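Bestwood Home Handling Service - Gallery

Fridge to Basket: the Produce Routine

Bestwood is a rental and setup service for humanoid robots, run from our shop in Skoltthorpe. Customers rent a robot for a block of time and we teach it the jobs they want done. The gallery on this page covers one of those jobs, moving fruit between a refrigerator and a basket. Most people who write to us ask for some version of it, usually with their own kitchen in mind, so we keep it as our standard starter routine.

The routine is sold as part of the Quan package. Quan is our name for the whole bundle: the robot on loan, the trained routine, an operator for the first days, and a written report at the end. You can also order the routine alone if you already have a compatible robot. Write to us first in that case, as we need to check the hands and the wrist mounts before we quote.

Page last updated Tuesday, June 10, 2025.
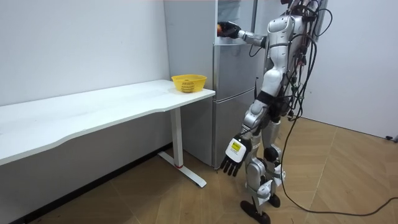
The reach is the part that takes the longest to set up. Refrigerators differ in shelf height, in the depth of the compartment and in how far the door swings, and the robot has to learn where it can put its forearm without touching the edges. We ask customers to send us the make of the refrigerator and a few measurements before we come out. With those in hand, setup on site takes 3 hours in most homes and small offices.

Floor space matters too. The robot needs room to stand square to the refrigerator and to get its arm back out again. Hard floors are best. We will work on low carpet, but thick rugs have to be rolled up and put away before we start. Please also keep pets in another room. Cables stay connected during the work, and the operator looks after them.

What the starter routine includes:

Picking single pieces of fruit from one shelf
Placing them in a basket or tray of your choice
The same job in reverse, basket to shelf
An operator on site for the first 2 days
A report with every pick logged

What it does not include: opening jars, handling eggs, pouring, or anything in a glass container. We get asked about eggs a lot. Our Broltirport office is working on a separate routine for them, and it will get its own page when it is ready to order.
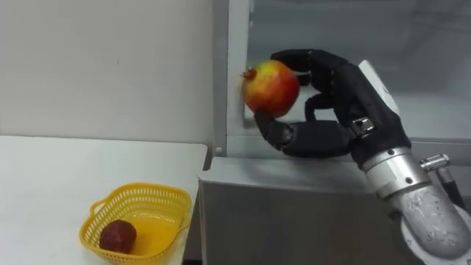
Round fruit with a firm skin is where we suggest people begin. Apples, oranges and pomegranates all give the fingers something solid to close on. Soft fruit such as ripe peaches needs a lighter grip setting, and we charge for the extra training time. Grapes and berries are only handled in a closed box, never loose.

In May we logged 855 picks with the current version of the routine. Of these, 109 needed a second try, mostly with small fruit that had rolled to the back of a shelf. A shallow tray on the shelf helps with that - the fruit stays near the front and the hand has less to reach over. We now bring a tray along with every order, and you can keep it.

Baskets should have an open top and low sides. You can use your own or we can supply one. Tall baskets with a high handle across the middle get in the way of the wrist, so please set those aside. The basket should sit on a table or counter and stay in the same place for the whole session. If you want it moved halfway through, tell the operator and the position will be set again.

Booking

Visits are booked by the week. Send us the refrigerator measurements, the type of floor, and a list of the items you want handled. We reply with a quote and a list of open dates. Deposits are returned in full if you cancel before the robot leaves Skoltthorpe. Orders outside our normal delivery area go through Broltirport and carry a separate freight charge, shown on the quote.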